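About Us

Category: Our Company / Who We Are

Keltora is a home office and small-space storage shop. Desk trays, shelf risers, file holders, drawer dividers, hooks, cord boxes. We sell online and out of one storefront that used to be a shoe repair place - the old counter is still there and we still ring people up on it.

Started small. Kitchen table, one supplier, 4 products. Two of those are still in the catalog. The other two were a magazine rack that tipped over and a pen cup in a brown that looked ok on screen and bad everywhere else. We don't miss them.

Now we carry 107 products from a handful of makers. Could be more, people send us catalogs every week. We say no to most of it. If a thing only looks good with nothing in it we're not interested, and neither are you once you get it home.

What we sell

Mostly paper and small stuff storage. Our own line is called Trarnden. Simple shapes, flat bottoms, felt pads already on so you don't have to hunt for the little sticker sheet. The rest comes from other makers, mainly Skandik (shelves, wall rails, the stackable bins) and Løken (trays and drawer inserts). Yes we know the Løken trays run a bit narrow for US letter folders. Measure first. The inside width is on every product page now, third line down, after a lot of emails asking for it.

We also do a drawer-fitting service by mail. Send us the inside width, depth and height of the drawer, we send back a layout with part numbers. Free if you order, free if you dont. Takes a couple of days, longer in back-to-school season. Please use a tape measure and not a guess, and check for the screw heads on the sides, they steal more room than you'd think.

How we pick things

Everything goes on a real desk before it goes in the shop. Four weeks minimum. Bills, kids' drawings, chargers, the scissors, the tape with no end. We want to know where stuff lands when you're tired and dropping things on the way in the door. Upright slots get used for everything, by the way. People buy them for folders and a week later there's a glue stick and a calculator in there.

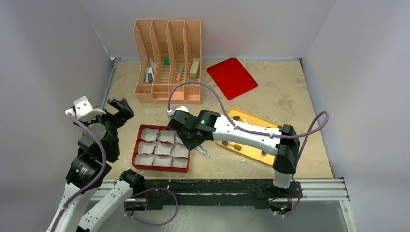 So we quit telling customers how to sort. Older versions of our site had a whole guide, one slot for bills, one for school, one for "action." Very few people kept it up past the first month, us included. The current advice is shorter. Tall things in back, small things in front, empty it out when you can't find your keys. Shallow front trays are good for the stuff you touch every day. If you have a tray full of coins, that's a coin tray now, buy another one or don't.

Color - we get asked a lot. We stock white, grey and a few soft colors in most lines. Soft colors sell out first every spring and we never order enough. Sign up for the restock email on the product page, it's one email and then it stops.

Where we are

Office, shop and packing room are all in the same building. Shop is open Tuesday to Saturday. Packing room is in back and isn't open to the public but if you ordered online and want to pick up, ring the side bell. Street parking is free after 4. The ramp is on the alley side and the door there sticks, push hard.

In July we took over the unit next door, so there's finally a place for returns and the big Skandik boxes. Still painting. Phones were out for part of the move, so if you left a message and didn't hear back please try again, we're sorry.

Shipping and returns, the short version

- Orders over $100 ship free in the lower 48
- 152 days to return, any reason, used is fine if it isn't broken
- Broken on arrival, send a photo, we send a new one, keep the pieces
- No returns on cut-to-size rails

Long version is on the shipping page.

Working with us

Offices and schools: we do bulk pricing, ask for a quote with a list and a deadline. Purchase orders ok. We can label boxes by room number if you send us the list as a spreadsheet, not a scan of a printed spreadsheet.

Makers: send one sample and a price sheet. We don't sign exclusives and we don't pay for samples but we do pay to ship them back. Answer takes a while becuase of the four week thing, see above.

Jobs: packing room hires before the holidays, usually part time. Openings go up in the shop window first and on this site when someone remembers.

Questions go through the contact form. Real people read it, mornings mostly. Put your order number in the subject line if you have one.

Share this page: 4 shares | 0 comments

Last updated: 26 August 2026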